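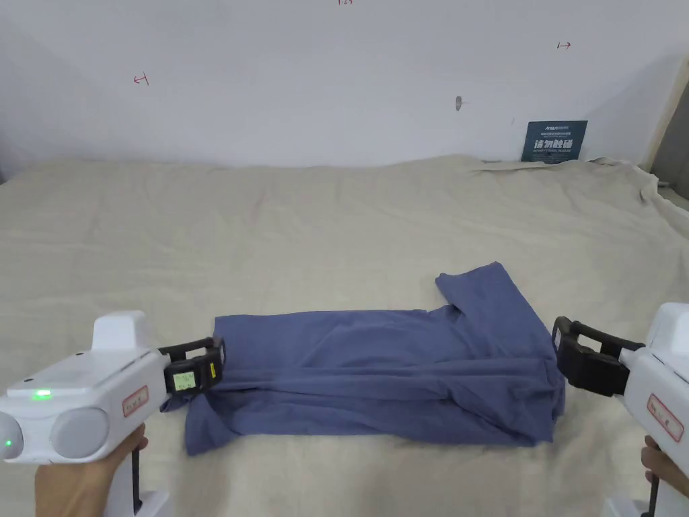
What should a first-year budget for hand-held grippers cover besides the grippers themselves?

Everything that wears out, everything that has to be charged or mounted, the bench they are used at, and the hours of the people holding them. In most plans we see, the grippers are the best-researched line and the rest is a single figure marked "sundries". These notes go through the rest.

## Session 4: Equipment planning for manipulation work

Notes by Valter Haugen. Bring your draft plan from session 3. The plan template is the same one, with the storage row added.

### 1. Start from the task

Write down the task before you open a catalogue. "Cloth handling" is too wide. "Fold a long-sleeved garment on a covered table, two hands, one person" is enough to plan from. From that sentence you can work out:

- how many grippers are in use at once (two per station for any two-handed task)
- how wide the fingertips must open, and how fine the tips must be to pick up a single layer
- how much clear table is needed on each side of the item
- what else has to be bought, such as garments, covers and labels

Cloth is harder on fingertips than boxes or bottles are. The tips are pressed against the table to get under an edge, many times in an hour, and the cover underneath takes the same rubbing. Put both down as consumables. If your supplier won't sell tips separately, write that in the plan, as it changes the replacement cost a good deal.

### 2. Capital items

For the course exercise we use the Mellance hand-held pair. The price on our sheet is 518 per pair, without tax. Spare fingertips are 19 a set. A charging dock is 121 and takes two pairs.

Worked example, three stations:

| Item | Quantity | Unit | Total |
|---|---|---|---|
| Gripper pair | 3 | 518 | 1,554 |
| Spare pair | 1 | 518 | 518 |
| Charging dock | 2 | 121 | 242 |
| Fingertip sets | 12 | 19 | 228 |
| **Subtotal** | | | **2,542** |

The spare pair is the line most often struck out by whoever signs. Argue for it. With no spare, one fault closes a station until the repair comes back, and you go on paying for the room and the operator. In the Aststead plan (handed out last time) the spare was removed in the first round and put back in the second at a worse price.

Two docks for four pairs leaves no free slot. That is fine for three stations. At five stations you would want a third dock in any case.

### 3. Bench and room

These items are cheap and they are forgotten. List them one by one:

- table, at a height where the operator's wrists stay level
- cover for the table in one plain colour, plus a second for when the first is in the wash
- a sign to keep passers-by from moving things
- label stock and a marker that stays on plastic
- shelf or case for the grippers overnight

Labels need a rule as well as a roll of tape. Decide who numbers the units and where the number goes, and put left and right in the number. A pair that gets split between two stations will be found sooner if each half says which pair it belongs to. Put the same number in the purchase register.

Choose the cover before you choose the garments, or the other way round, but don't choose them separately. You want a clear difference in colour between the two. Westerberg bought grey covers and a box of grey shirts for one of their rooms and had to buy the covers again.

### 4. People's time

Hours are nearly always the largest cost over a year. For each station, estimate:

1. set-up and checking at the start of a shift
2. working time
3. resetting the item between attempts
4. breaks
5. tidying and charging

Number 3 is the one people leave out. Folding a garment may be quick, but it then has to be shaken out and laid down again in a new position. In our exercise we allow 60 minutes a shift for resetting. Your own figure may be quite different, so time it with a borrowed pair if you can get one.

Holding a gripper for a long spell is tiring for the hand and forearm. Plan for two operators taking turns at each station if shifts are longer than half a day. That goes in as a cost, and it should be there from the first draft.

### 5. Buying in stages

Roald Ljungberg's advice from his guest session was to buy one complete station first, run it for a month, then order the others. His slides are in the course folder. The points I would keep:

- "complete" means with the dock, tips, covers and shelf
- ask the supplier to hold the unit price for the second order, in writing
- record every tip change with a date, from the first day
- don't change the garments halfway through the month

The drawback is that two orders mean two deliveries and sometimes two firmware versions. Jasine will update older units on request but charges for carriage both ways. Check this with any supplier before you sign.

### 6. For next time

Revise your plan so that it has four parts: capital, consumables, room, hours. Add one line for repairs after warranty and say how you arrived at it. Two pages at most.

Then cut your capital subtotal by a fifth and write a short paragraph on what you took out and what work stops as a result. Leave the consumables as they are.

Plans are due in February, first session after the break. Late ones go to Valter by email, as a PDF.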